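Section 6. Bringing the Nimon arm into your kitchen's day

Last revised 2025-06-11

By now the arm should be bolted down and you should have the green light on the Beddoe controller. If you don't, please go back to Section 5 and finish there first. What follows is the part that people on our phone line ask about most, and it has less to do with bolts than with who does what once the arm starts clearing the sink alongside your staff.

We've set up enough of these at Dirkerow to know that the first couple of weeks feel slow. The person who has always emptied that sink can do it faster than the arm can, and will tell you so, and they're right! Give it time. What changes is that they can leave the sink alone while they plate, and come back to find the pieces moved.

6.1 Before the first shift

1. Gather everyone who works within reach of the arm, including the people who only pass through, and walk them through the stop button. Let each of them press it once.

2. Choose 2 people per shift to be the arm's leads. A lead can start, pause and restart a routine in Ernolix. Everybody else can stop it, always, without asking.

3. Agree on where things live. The arm does best when the bowl goes back to the same spot on the counter each time, and when the hanging utensils stay on their own hooks.

4. Write the agreed spots on the card inside the back cover and tape it up where people can read it.

Note: Practice with toy food and blocks for the whole first week. They don't bruise, they rinse clean, and your staff will be a good deal more relaxed watching the gripper learn its way around the basin.

6.2 Running the sink routine

1. Turn the faucet off and wait for the basin to drain.

2. Place the pieces in the basin with a little space between them. A heap is harder for the gripper to sort out.

3. Look along the wrist cable from the housing down. It should hang in an easy loop, clear of the faucet and clear of the fingers.

4. Step back past the floor line, open Ernolix, choose Sink, and press Start.

5. Stay nearby for the first 6 lifts. If the gripper misses the same piece twice, pause it, move the piece by hand - after the light turns amber - and press Resume.

Caution: Never reach into the basin while the light is green, even for something small. The wrist can turn faster than you expect.

Caution: Keep knives and glassware out of the sink during a routine. These stay a job for hands.

6.3 Sharing the work

Plan on the arm taking over the carrying and leaving your people the judging: what needs a second wash, what's chipped, what goes back to the line. Put that on the schedule as real work with real minutes. If you don't, it gets squeezed in somewhere and folks end up resenting the machine for it.

If code 752 shows on the controller, the gripper has closed on nothing. Press Clear, check that the piece hasn't slid up against the basin wall, and start again from step 4 of 6.2. 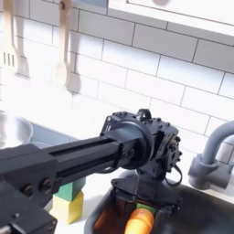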